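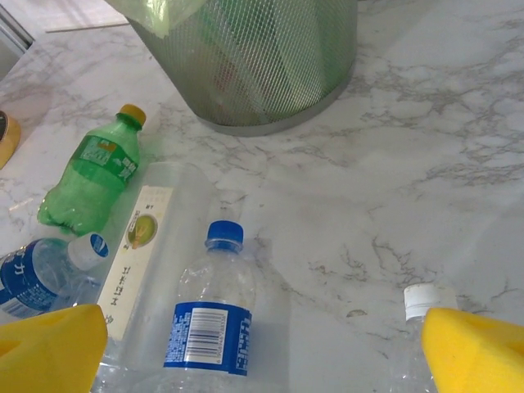 4. Setting up a clear-and-sort task

This section covers perception and grasp planning for clearing loose items from a counter into a bin. It assumes you have finished hand-eye calibration (section 3) and that the Trurent runtime is connected to the arm.

4.1 Before you start

Load the task template from File > Templates > Clearing. The template sets the wrist camera as the only image source. If you also have a fixed overhead camera, leave it off until step 9.

CAUTION: Keep the arm in Hold while you edit workspace limits. New limits take effect as soon as you press Apply.

4.2 Teach the scene

1. Jog the arm to a viewing pose where the camera sees the items and at least part of the bin. Save it as view_home.

2. Open Perception > Masks and press Capture Finger Mask. The two finger pads must be open to their full working width. Paint over any part of a pad the tool misses, then save.

3. Press Detect. Each item gets an outline and a class name. Clear plastic on a pale, veined surface is the hardest case, and you may see one bottle reported as two pieces, often split at the label. Select both pieces and choose Merge.

4. Check items that are partly behind a finger pad. These are marked Partial and are left out of the grasp list. Do not change them to Full by hand. The planner will look again after the first pick.

5. Draw the bin region. Select the rim, even if only part of it is in view, and set Type to Open Container. For mesh bins, turn on Ignore Contents. Otherwise anything showing through the mesh can be picked up as a target.

Note: If the bin has a liner folded over the rim, set Rim Margin one step higher than the default so the fingers stay clear of the bag.

4.3 Set grasp and motion values

6. In Planning > Grasp, set Candidate Limit to 260. Higher values slow planning and seldom find a better grasp on bottles.

7. Set Approach to Across Axis for bottles lying down and Top Cap for bottles standing up. Flat trays and boxes need Edge Pinch. If the planner cannot tell whether a bottle is lying or standing, it moves the camera to a second view and checks. Allow up to 800 ms for this.

8. Set Foam Pads as the finger type. The planner then lowers closing force and allows for the pads giving way on dented or thin-walled bottles.

9. Add the overhead camera now if you have one, and run Detect again. Compare the two item lists before going on.

4.4 Test run

10. Set speed to Slow and press Step. The arm stops after each move and waits for you.

11. Watch the first release over the bin. If the item touches the rim, stop and redo step 5.

12. When a full clear runs without a stop, save the task and switch to Normal.

Error 151 means no grasp was found for any item in the list. Check for Partial marks first, then the finger mask. Error 340 means the bin region has moved out of reach from view_home — save a new viewing pose and redraw the region.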